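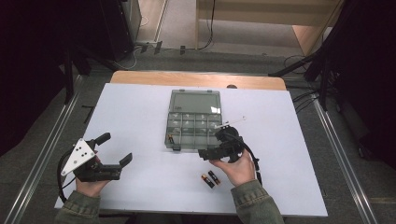
4.2 Key resale and redemption. We tracked prices for Grivari, a PC strategy game, across two storefronts, Dunduseo and Wesoston, through August. Keys only, no gift copies. Listings checked every Friday, same time of day, 275 in total, of which 200 had a region label we could read. The rest dropped. Controller play was logged apart from keyboard play, as pad users buy from different sellers (see 4.4). Pads ran on AA cells like the two lying in front of the open organizer in Figure 1, and a session that ended on a dead pad was not counted as a refund case. Redemption itself was simple: paste key, wait, note the result.

Figure 1. Two AA batteries and a compartment box.

Dunduseo was cheaper in most weeks but slower to deliver. Wesoston sent keys at once, though its region labels were often vague, and a vague label was the best predictor of a failed key. Price was not. We also looked at Bite, the add-on pack, sold seperately on both stores. Too few listings to say much. Sellers with under 10 reviews were kept in, wich raises the failure rate a little; dropping them does not change the order of the two stores. Bundles left for 4.3.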